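**Wanted: weekend housekeeper, Plitside Guesthouse**

Plitside has six rooms, one long hallway and a hot water system with opinions. We need someone from November to clean, change beds and be civil to people who have lost their keys.

The work is around 16 hours a week, finishing by 2 pm unless a wedding party has been through. Pay is $358 a weekend. Sheets go out to Gilier Laundry, and there are 70 pillowcases in rotation, in colours we no longer try to match.

You will need:

- your own way of getting here (the 616 bus stops 200 metres off, when it stops)
- knees that still bend
- a tolerance for the neighbour's rooster

Experience is nice. Turning up is nicer. There's a staff lunch, mostly toast. 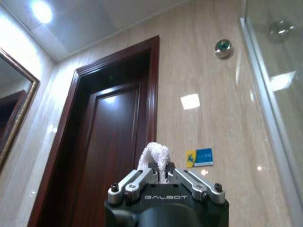 Koen Wuyts reckons the job is easy enough once you accept that room four will never smell of anything but oranges, and asks us to mention that the vacuum pulls to the left.

To apply, drop a short note in at the front desk on Brinon Street and ask for Bonsu. Résumés over one page will be used to level the hall table.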